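Tartan boxes are back at the Marsden gift table

Friday, June 21, 2024
By Ashley Cheetham

I popped into the Marsden hall this morning to drop off some parcel tape and came out two hours later with paper cuts and a very good mood. The summer gift table is on again, and this year the packing has a proper theme - tartan, and plenty of it!

Thoa Mai is running the table and she'd already got the first lot of boxes sorted by the time I turned up. They came through Drelunar, who had 400 of them going spare, and 243 are spoken for already (mostly by people who buy their Christmas presents in June, and I do admire them).

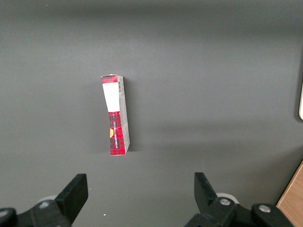 2 min read

I've got a soft spot for the tall, narrow ones. The red plaid with the dark stripes looks like something my gran would have kept shortbread in, and there's a plain white area higher up on the front, with a thin band of tartan over it at the very top. Thoa wants the names written there in black felt tip, nice and big, so we don't have a repeat of last year, when my neighbour went home with somebody else's bath salts.

The tall ones stand up nicely by themselves, so they'll go along the back of the table with the flatter parcels in front. Wrapping is £4 a box, ribbon included, and you can bring your own bits to put inside as long as they're not breakable. Thoa was quite firm on that - she'd spent the morning wrapping a jug.

The table is open until 4 on Saturday and again the week after, if there's anything left. Whatever doesn't go will be kept dry in the back cupboard and brought out for the September fair. If you want a tall one, ask Thoa to put your name on it.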